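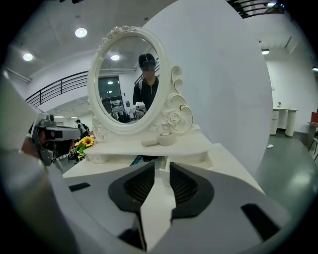 Teaching the tidy-up: how a furnishings company is changing its handling work

By Mercy Mohamedi

At Stiria, the morning starts with a dressing table. Someone puts a cup on the shelf below the mirror, picks it up again, and sets it down a hand's width to the left. Then they do it over, with a gripper in each hand, until the shift lead calls a break.

Stiria stages display homes and rents out the furniture that goes in them. For most of its life the company has employed people to wrap, carry, unwrap and arrange thousands of small household things. It now pays some of those same people to record how they do it. The recordings go to Sistham, a software firm that is building a robot arm for Stiria's packing line.

The arm, called Bakhtiari, is due to start work in July. Until then it is being trained on movements made by people holding grippers like the ones it will use itself. Each has two black fingers with ribbed pads on the inside.

Gholamreza Alipour runs the floor. He came to Stiria as a van driver and moved indoors after a shoulder injury. He now plans what gets recorded and in what order.

"Mirrors are the worst," he says. "A person knows which cup is the real one. The software had to learn that. For a while it kept reaching for the one in the glass."

The pieces used in training come out of rental stock, and the ornate ones are chosen on purpose. A white vanity mirror with sculpted roses along the crest and a scrolled support at the side gives an arm plenty to bump into. Artificial sunflowers get used for the same reason. Their petals and leaves are soft, and they never sit the same way after being moved.

A new job with no name

Of the 13 people on the handling crew, two have moved to recording full time. The others rotate through it, and the rest of their hours are spent on packing as before. The recording work has no proper job title yet. On the roster it is down as "demo."

Pay was the first argument. Management offered the standard packing rate. The crew said that if they were training their replacement they should be paid more than for wrapping lamps. The two sides settled on a small hourly loading and a written promise that no permanent position would be cut in the first year of the arm's operation. Casual staff are not covered by it, and several of them told me they are looking for other work.

The second argument was about speed. Packers are used to being timed. In recording, going fast is a fault, as a rushed grab teaches the arm to make a rushed grab. Alipour had to ask people he had once told to hurry up to slow down, and some found it harder than the lifting.

"My back is better and my wrists are worse," one packer said. She has been at the company since it worked out of a single shed. "You stand there holding the thing out in front of you. It's light, but you notice it by lunch."

Breaks were lengthened after complaints of that kind, and nobody now records for more than two hours at a stretch.

What the arm will and won't do

The plan for July is modest. Bakhtiari will sort and place small unbreakable items, such as cups, blocks, trays and fake plants, into foam-lined crates. Glass, lamps and anything that needs two people stay with the crew. So do the display homes themselves, where the rooms differ and the stairs are steep.

In the most recent trial the arm was given 321 placements over a day. Stiria would not release the full results, but Alipour says the cups went well and the flowers did not.

Another company, Stoltska, tried a similar system in its returns area and kept it. Workers there have told Stiria's crew that the number of jobs held steady while the jobs themselves got narrower. More of the day goes to clearing jams and fixing what the machine has put in the wrong place. Alipour repeated this at a staff meeting and said he had no reason to doubt it.

He has asked for the crew to be trained to adjust the arm themselves, without calling Sistham each time. The company has agreed to send two people on the first course. More people than that have put their names down, and he has not yet decided who will go.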